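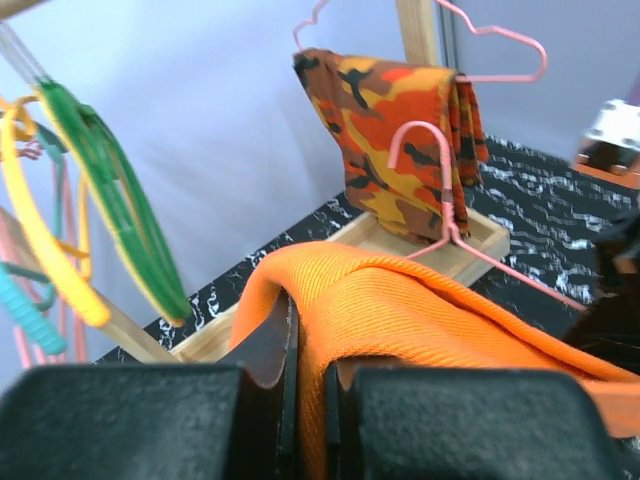
Orange twill between the fingers, camouflage waiting its turn.

By Wednesday the policy had learned to pick up the orange cloth, and Brijesh Semwal had learned to stop cheering when it did.

"Forty-four out of eighty," he told the lab. "With the wrist view only."

"And with the overhead view?" asked Narendra Garg, who had paid for the overhead view.

"Thirty-six."

Garg looked at the hangers swaying on their rod as if one of them might speak up on his behalf. The grant proposal, 169 pages with appendices, had promised that more eyes made for better hands. It had a diagram. The diagram had won a small award at Prornton.

"Perhaps it was distracted," he said.

"It's a neural network."

"So is Gavin, and he's distracted all the time."

Gavin Morrison, who was in fact reading about kayaks, asked what they had decided.

They had decided to run the whole thing again. Brijesh reset the cloth, pressed the key and wrote down a number. He did this until the pizza came, and then he did it with pizza. The arm reached, pinched, lifted, and now and then took hold of a hanger and presented it to the wall with great tenderness. Those went in a column he had labeled "other."

At eight he sent Garg the new totals. Wrist only, forty-five. Both views, thirty-four.

The reply took an hour. Garg wished to know whether the paper could be retitled "On the Virtues of Looking Closely," and whether anyone at Orico might want to buy an overhead camera, hardly used.

Brijesh wrote back that he liked the title. Then he changed "other" to "future work" and went home.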